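Home | Visits | Materials | Fairs | Archive | Contact

Visit report: Armont bag works, Sterkinitz

Armont runs its open day once a year, in January, when the order book is thin and two of the three sewing lines can be stopped without trouble. Visitors are taken through in groups of eight. I was in the morning group, which started at the goods entrance and finished in the sample room a little before noon.

The works occupies a former grain store on the east side of Sterkinitz. The ground floor holds incoming rolls, cutting and printing. Sewing and finishing are upstairs, with a freight elevator between the two. The building is long and narrow, and most of the layout follows from that. Cloth enters at the north end and finished bags leave by a chute at the south end.

Incoming cloth

Jute arrives in rolls wrapped in polyethylene. Armont buys it already woven and laminated on the inner face and does no weaving of its own. Each roll is unwrapped and left on a rack for a day before it is run over an inspection frame with a light behind it. The operator marks slubs, holes and missing picks with a chalk line at the selvage, and the cutting plan is shifted to avoid them. Small slubs are allowed on side panels. On front panels they are allowed only if the bag will not be printed.

Moisture is checked with a pin meter at three points across the width. The store is kept dry with two dehumidifiers, both running during the visit. The smell of batching oil is strong near the racks and mostly gone by the time the cloth reaches the sewing floor.

Cutting

Panels are cut in stacks with a straight knife on a long steel table. The knife is guided by hand along a template clamped at both ends. Jute frays from the moment it is cut, so the stacks are tied at once and sent up the same shift. A die press stands next to the table for gussets and short-run shapes. Offcuts go into a caged trailer and are sold as packing fill.

The normal run is 4,000 bags. The smallest order the firm accepts is 500, and below that the setup time for printing makes the price unreasonable. The production plan on the wall had one entry shorter than that, marked as a repeat for an existing buyer.

Printing

Printing is by flat screen, one color at a time, with water-based ink. The open weave takes a lot of ink and holds fine detail badly. The print foreman will not accept lines thinner than a certain gauge and keeps a board of failed logos by the door to make the point. The Clerex dryer at the end of the print line is new since my last visit. It replaces a set of hanging racks that took up half the floor, and the space has been given over to a second print table.

Sewing and finishing

The sewing order for a plain tote is as follows. Handles are attached to the front and back panels first, while the panels are flat. The top edges are bound next. The gusset is then joined to the front and back, and the seam is covered with binding in one pass through a folder attachment. Corners are the slow part. The operator stops with the needle down, turns the bag and eases the binding around by hand. Some factories cut the binding at the corner and overlap it, which is faster and leaves a hard lump.

Handles come in three kinds: flat cotton webbing, cane, and padded cord. The padded cord is bought in from a supplier called Pisharody in cut lengths. It has a core under a woven cover, and the cover has to be flattened before it will pass under the presser foot. Armont hammers the ends. I have seen other shops use a small hand press for this with a more even result.

Finished bags are trimmed, turned and checked under a strip light. Thread ends up to the width of a fingernail are passed. Each bag is then pressed flat along the gusset folds and packed in cartons.

Testing

The load test is a simple rig. A bag is hung by the handles from a bar, filled with sandbags, and raised and dropped a short distance by a cam. The sample on the rig had reached 88 cycles when we came in. The usual failure is at the handle seam, where the stitching tears out of the jute with the thread still whole. A cotton patch behind the panel delays this and is offered as an extra.

Sample room

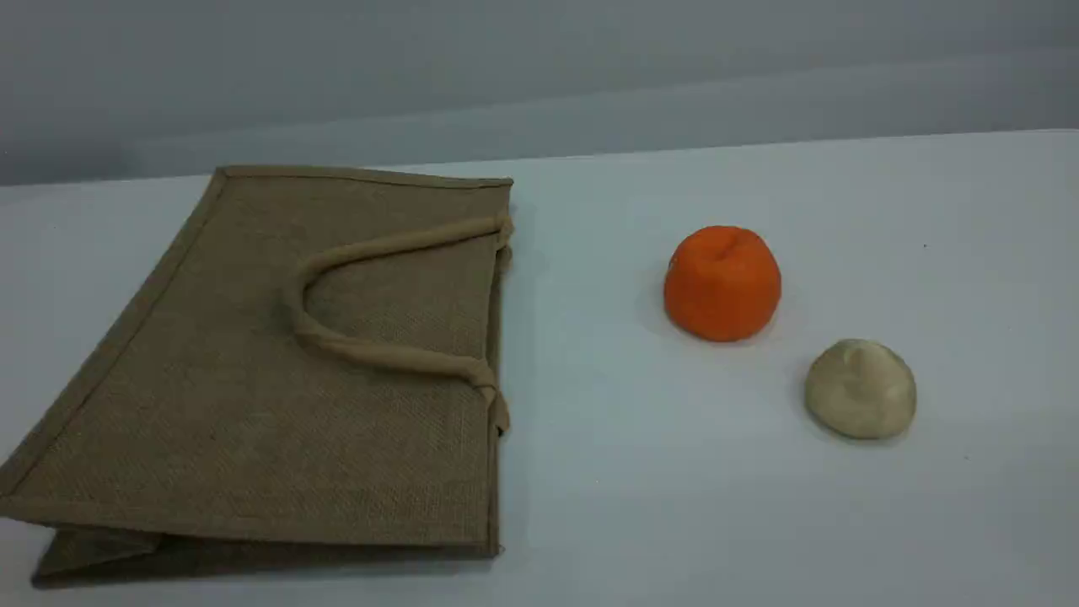
Handle attachment is where I would look first on any jute bag, and the sample room was the best place in the building to do it. The tables there are white and the light is even. One tote in a khaki-brown jute had been laid flat on its side, with the single padded handle on its face spread out in a U. The cord is tan, a little lighter than the cloth, and the ends bunch where they meet the bag, with short pieces standing out past the outline. I would want those trimmed or turned under before shipment. The binding is smooth and slightly darker than the weave, and along the top rim it makes a neat, straight band. A fold of the gusset shows under the lower edge of the main panel.

The other samples are filed on shelves by handle type and then by size, with a card tied to each giving cloth weight, thread and the order it was made for. They may be handled freely but not taken away. Price lists are available at the desk for trade visitors.

Practical notes

The stairs to the sewing floor are steep and the elevator is for goods only. Closed shoes are required on the ground floor. Ear protection is handed out at the cutting table and collected again at the top of the stairs. Parking is in the yard behind the chute, entered from the river side.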